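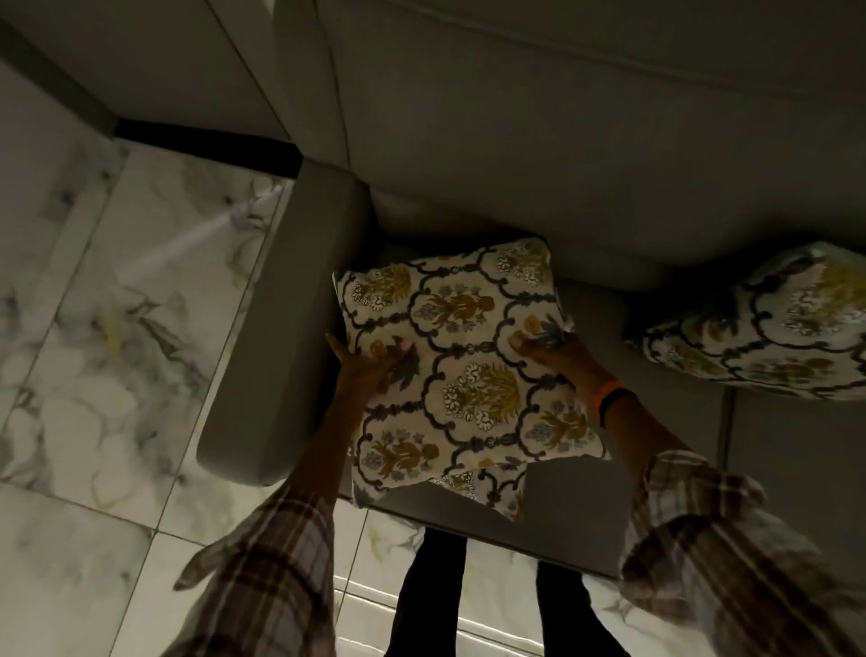
Draltico tenants' group still waiting on police complaint numbers

The spokeswoman for the Draltico tenants' group has read the police reply twice and says she is no wiser. The letter says four complaints were made after officers cleared the June rally outside the Zarkov building. Her group says it helped 40 people fill in the forms.

"So where did the rest go?" she said. "Either they lost them or they decided they didn't count."

Asked whether her own tally could be wrong, she was slow to answer. The group kept copies of only some forms, and its claim that 500 people marched is hard to square with photos from Nirkari Street. "I'd stand by the forms," she said. "The crowd, I'll give you, was a guess."

She is no more trusting of the outside review promised by council. "They've said up to 70 days. They said that last time, too, and we got two pages."

Would she take part anyway? "I'll turn up. I want to see who's asking the questions before I hand over anybody's name."

The group meets next at the Chaiyaporn hall.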